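The last of the bubble wrap

I have been putting off the kitchen for weeks. Every other room in the house is in boxes, stacked along the hall with my wobbly marker handwriting on the sides, and I still find reasons to go and sort a drawer of old phone chargers. Kitchens are hard to pack. You need the things in them right up until the minute you leave, and then you need them again almost the minute you arrive.

We are going to Flundevville in August, which is 49 miles away and feels a good deal farther when I think about the plates. They were my grandmother's, from Nimdale, cream with a thin green line, and they have survived three moves already. My brother-in-law Baptiste Gilbert (he has moved more often than anyone I know) told me to wrap each one on its own and stand them on edge in the box, like records. I used to lay them flat. I suppose I was lucky!

So this morning I finally cleared a stretch of counter by the sinks and spread out a big sheet of wrap, and it took up so much room that one end flopped over the front.
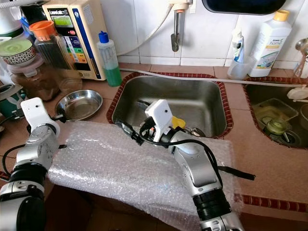

Bubble wrap by the sink, with the round steel dish still waiting its turn.

I am going to miss those tiles. When we first came to see the house I thought the pinkish brown with the dark red edging was the ugliest thing I had ever laid eyes on, and I had plans to rip it all out by the first winter. Well, the plans went in a folder and the folder went in a drawer, and somewhere along the way I got fond of them – they hide coffee drips beautifully, for one thing.

The tall jar with the orange lid is coming in the car with me, on my lap if need be. The water machine on the wall I still haven't made up my mind about. It would have to come down carefully, and I don't yet know where it would go in the new kitchen, which is a narrow little galley with one window.

Tonight I'll make a start on the glasses, and I'm keeping out two mugs and the kettle until the very last morning.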